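TX 214 Textile Care and Testing
Handout 5: Soiling, laundering and drying of household textiles
Course notes prepared by Ionuț Pîrvu

Read before the lab. Sections 5.1 to 5.4 are examinable. Section 5.5 is background for the lab report.

5.1 Terms

Soil is any matter on or in a textile that was not put there by the maker. For this course it is divided by how it leaves the fabric.

Water-soluble soil: salts, sugars, most of the solids in sweat. Removed by water alone if there is enough of it and enough time.
Oily soil: skin oils, cooking fat, lotions. Removed by surfactant, helped by heat.
Particulate soil: dust, clay, soot, skin flakes. Removed by mechanical action, with surfactant keeping the particles suspended.
Bleachable stains: tea, red wine, fruit. The colored compound is oxidized and may stay in the fiber in a colorless form.
Protein soil: blood, milk, egg. Removed by cool water and protease. Hot water sets it.

Most soil on bed linen is a mixture of the first three. Oily soil binds particulate soil, so a sheet that has been washed too cool for several months turns gray even though each wash looked acceptable. This is called cumulative graying and is measured by reflectance, not by eye.

5.2 The four wash factors

Washing is usually described by four factors: temperature, time, mechanical action and chemistry. A reduction in one has to be made up by the others. A cold program on a modern machine runs longer for this reason.

Water is sometimes listed as a fifth factor. In these notes it is treated as the medium. It does set the liquor ratio, the mass of water divided by the mass of dry fabric. A low ratio gives more rubbing between pieces and a higher detergent concentration. It also gives poorer rinsing and more redeposition.

Overloading lowers mechanical action. The load turns as a single mass and the pieces in the middle barely move against each other. Students often expect the opposite.

5.3 Fiber behavior in water

Cotton swells, and its wet strength is higher than its dry strength. It tolerates alkali and heat. Shrinkage in the first wash is mostly relaxation of tension left from weaving and finishing.

Viscose swells more than cotton and loses a large part of its strength when wet. Keep the spin speed low.

Polyester absorbs very little water and dries quickly. It attracts oily soil and holds body odor longer than cotton does. Creases set above its glass transition are hard to remove, so cool the load before spinning.

Wool felts under combined heat, moisture and agitation. Any two of the three are usually tolerated for a short time. Alkali damages it, and standard protease detergents should not be used.

Blends are washed to the limit of the weaker component – the care label should already reflect this, but check the fiber content line as well.

5.4 Bedding and filled articles

Sheets and pillowcases are the simple case: flat, single-layer, usually cotton or a cotton blend. Fasten duvet covers before washing, or small pieces will collect inside and come out twisted and wet.

Filled articles are harder. The shell and the filling may have different limits, and the label must cover both. Polyester fiberfill survives washing well but clumps if it is dried without tumbling. Down needs long, low heat and several interruptions to break up the clusters. Foam should not be tumble dried at all unless the label permits it.

Plush toys fall into the same group. The outer pile is normally a polyester knit, which mats under heat: the fiber tips soften and bend over, and brushing does not fully restore them. Wash in a mesh bag on a gentle program, spin at low speed, and air dry. The core dries much later than the surface. A toy that feels dry to the hand can still hold enough water in the filling to support mildew, so weigh it before and after. Drying is complete when the mass has returned to the dry value recorded before the wash.

Toys kept on a bed take up the same skin oils and flakes as the sheet under them and should be on a similar laundering schedule. Items with electronic parts, glued trim or unknown filling are surface cleaned only.

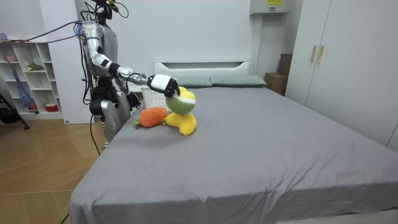 5.5 Drying

Drying has three stages. In the first the fabric warms to a steady temperature. In the second, the constant-rate stage, free water evaporates from the surface and the rate depends on air speed, humidity and air temperature. In the third, the falling-rate stage, the surface has begun to dry out and the rate is limited by movement of water from inside the yarn.

Most heat damage occurs in the third stage. Evaporation no longer cools the fabric, and its temperature climbs toward that of the air. Overdried cotton feels harsh and sheds more lint.

Residual moisture content is given as a percentage of dry mass:

RMC = (wet mass – dry mass) / dry mass x 100

Worked case. A cotton pillowcase has a dry mass of 172 g. After spinning it holds 86 g of water. RMC = 86 / 172 x 100 = 50 percent.

Higher spin speed lowers RMC, with smaller gains at each step. Extracting water mechanically takes far less energy than evaporating it.

5.6 Lab preparation

Each pair will receive 6 swatches of the Ladum sheeting, already conditioned. Handle them by the edges. Record dry mass before anything else is done to them.

Bring the data table from Handout 4. The reflectance meter is calibrated against the white tile at the start of the session and again at the end – write down both readings, even if they match.

Reading: Marnley, chapter 17, on soil redeposition. Odier is optional and assumes more surface chemistry than this course requires. The Ciobanu tables are on reserve at the library desk.

Lab reports are due in June with the rest of the portfolio.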